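Zitier Shelf Riser Strips
Sold by Palumbo, Clorkthorpe. Pack of 2.

The makers say these clear strips will "transform your drinks display". They won't. A strip props the back row up a little so a bottle behind can be seen over the one in front, and if your shelves are already deep and badly lit it will make no odds at all.

We stock them on the strength of one thing, the non-slip face, which does grip. The claim that they raise sales we have left off this page. Zitier sent us a chart in July with no shop names on it and no numbers up the side. Ginevra Pace asked for the rest and is still waiting.

Length 1140 mm. Cut with a fine saw, not scissors, whatever the leaflet tells you. The sticky pads are poor on cold metal, so budget for your own tape.
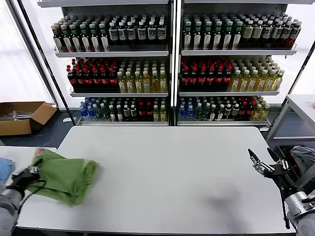
Page last changed: Nov 14, 2025 (E. Usman)

Tall bottles packed tight across a shelf gain least from a riser. Measure the gap under the shelf above before you order, with the bottle stood on the strip. Cans and small jars do better.

The Uso strip is cheaper and looks much the same. We found it bowed in the middle under full bottles and stopped selling it.

Returns: uncut strips only, in the sleeve. "Lifetime guarantee" is Zitier's wording. We asked whose lifetime and got a brochure.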